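The Table by the Window, One Week Before Christmas

December 17, 2019

I have been meaning to write about the table for a while now, and every time I sit down to do it I end up clearing half of it off and then getting distracted by whatever I found underneath. So this is me writing on the couch with the laptop on my knees, well out of reach of anything that needs putting away.

We bought it in August, the same week we got the keys to the apartment on Avside, from a secondhand place called Badedine that mostly sells lamps. I paid 65 dollars for it and then another 62 to have it brought over (I know, I know, but have you tried getting a table up three flights in August?). It's pale wood, nothing fancy, and Finn Fuchs from downstairs told me I should oil it before I did anything else with it. I didn't. I put a coffee on it within the hour and I have been using it for everything ever since. Sorry, Finn.

The trouble with a good table is that everything in the house wants to live on it. Bowls come out for breakfast and stay for lunch. A cloth gets put down for one minute and is still there on Friday. My mother had a rule that the kitchen table had to be bare before anybody went to bed, and I used to think that was the strictest thing in the world, and now I am fifty-one and I find myself muttering it at the sink.

Anyway, last week I decided I was going to sort through the small stuff properly before the holidays, because we have people coming on the 24th and I would like them to have somewhere to set down a plate. My friend Anjana Majumder is a great believer in trays. Her whole house runs on them! She says that if a thing can sit in a tray it's allowed to stay out, and if it can't, it needs a cupboard. I have thought about this more than is probably healthy, and I've come around to it.
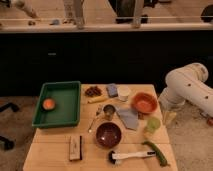 Green tray on the left, with just the one little bowl in it so far. The orange bowl was still waiting its turn.

I do love that orange bowl. It's shallow, so it's no good for soup, and it's a bit too wide for the shelf where the other bowls go, which means it has spent most of the fall traveling from one end of the table to the other. I use it for clementines and for keys, and once for a very sad potato salad. It makes the whole room look more cheerful on a gray morning and I won't hear a word against it.

The little metal cup is another one I can't seem to put away. It came in a box of odds and ends from my aunt's place in Irneo, along with a lot of teaspoons and a cake slice, and I've measured rice with it and rooted a cutting in it and drunk cold water out of it, standing up, at two in the morning. It gets to stay. I moved it into the tray on Thursday and then took it out again on Friday to measure rice, so you can see how the system is going.

The cloths were easier. I had far too many, most of them gone thin in the middle, and I cut the worst ones into squares for the windows. The gray one I kept for the table. I fold it in half and then in half again and it never once comes out with straight edges, but it dries a bowl beautifully and it has been through the wash more times than I could tell you.

What's left is mostly a question of where the evening things go. I like to have something sweet within reach after supper, and a white cup for tea, and I don't want to get up for either one of them. Anjana says this calls for a second tray. She would! I looked at one in the window at Chowdhury on my way home yesterday, a long one with handles, and they wanted 91 dollars for it, so I came home and had my tea at the table as it was.

If anyone has a way of keeping spoons from wandering, please leave it in the comments. I'm making the fruit bread again this weekend and I'll put the recipe up once I've written it down in actual cups, as several of you have very patiently asked.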